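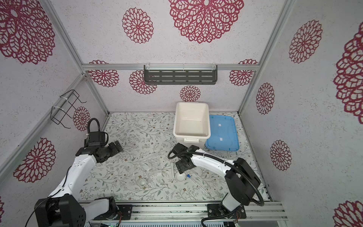

Mekdes Bogale wrote that open days at automation shops are mostly for buyers, and that a school group should call ahead. Is that so for the Proltwood one? I would bring up to 70 students and have never been inside.
Sadia Tanoli

Ebuka Onyeka
Yes, call. They split big groups and each turn at the two-arm cell is short. Parking is behind the building.

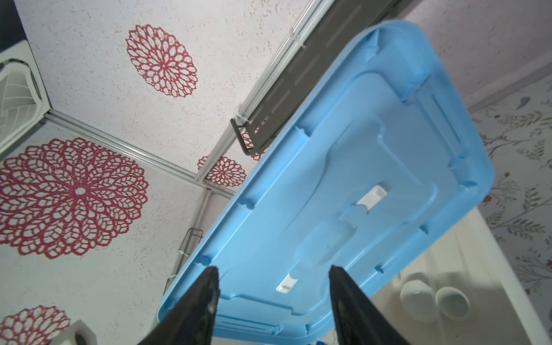

Iqra Shaikh
I went in December with three coworkers and we just walked in, but there were only four of us. The talk before the demo is mostly about software and you can skip it. Stand near the monitor if they have one on, because the gripper view tells you more than the window does — with the blue lid pinched between the two fingers, you can see the small white latches on it and how near the rim the grip is. My coworkers liked that part best. Ask about the safety rules for kids, I didn't.

Shahzad Soomro
Went once. Bring water.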